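Stastden to plan robot purchases in simulation before spending

May 17, 2023 – Stastden, the parts packing firm, is changing the way it buys robots, and its planning team could not be happier about it. Before any arm is ordered for the Kundport site, its job will be run in simulation and costed line by line.

The first round covers seven packing stations. Each gets a short budget sheet covering the arm, gripper, fitting, training and spare parts, and a set of up to 600 simulated runs goes with it. Station leads then have 40 days to comment, and orders are due to be placed in September.

"We used to argue over brochures," said Albane Jacquet, head of purchasing. "Now the people who run the stations can look at a reach or a grip on screen and tell us what they want changed – and they have plenty to say!"

Harnent, which is building the simulations, will hand over all its files so that Stastden can reuse them for later sites. 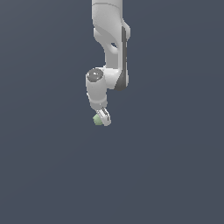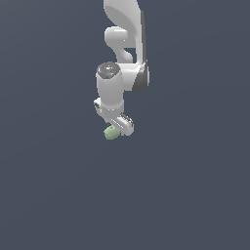
Simulated white arm with a pale green object at the gripper.

Ivar Tveit
Equipment Planning Lead, Stastden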